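So the first thing I did when I got the planner repo was break it. Syafiqah Govindasamy had left it in a working state, I updated one library, and the simulator wouldn't load a single room. Took me two days to get back to where she'd been!

My part of the project is the bit that decides what to look for next. You give Senik (our planner) an instruction like "find the phone" and it picks rooms, then surfaces, then objects. The bedroom was my debugging room for weeks. I like it as a test since the bed has a lot going on, with a phone lying flat and a ball near the front edge of the blanket, and the old detector kept merging the phone with the thin white thing next to it. 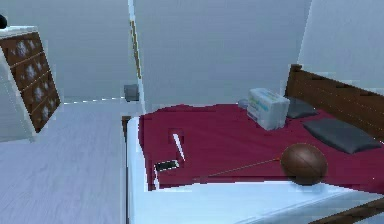
Fig. 1. Bedroom used for the phone search task.

Splitting those two took a smaller box threshold and a fix from Erick Mutiso, who spotted that I was resizing the input twice (sorry, Erick). After that I ran 500 searches overnight and 406 of them ended on the right object. Before the fix I never got past half, so I was pretty happy.

Then I moved on to the kitchen, and that was humbling. There's a whole row of stuff along the back of the counter, and two of the things in it are kettles. "Get the kettle" is a terrible instruction in that room. I ended up adding a step where the planner asks which one, silver or gray. 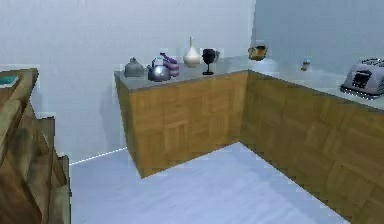 Stotside Robotics Club, Household Planning Team

The asking step costs time, 32 extra lines of config, and one very ugly while loop. Benedicta Quansah thinks it should live in the language module and she's probably right, but I ran out of term. The small gray thing behind the black wine glass still gets missed in most runs. I tried 11 different camera heights and only the highest one helped much.

Next up is moving it all to the new scene format, which Róisín Ó Gríofa wants done by November. My branch is called kitchen-ask if you want to try it. Run the bedroom first, it loads faster.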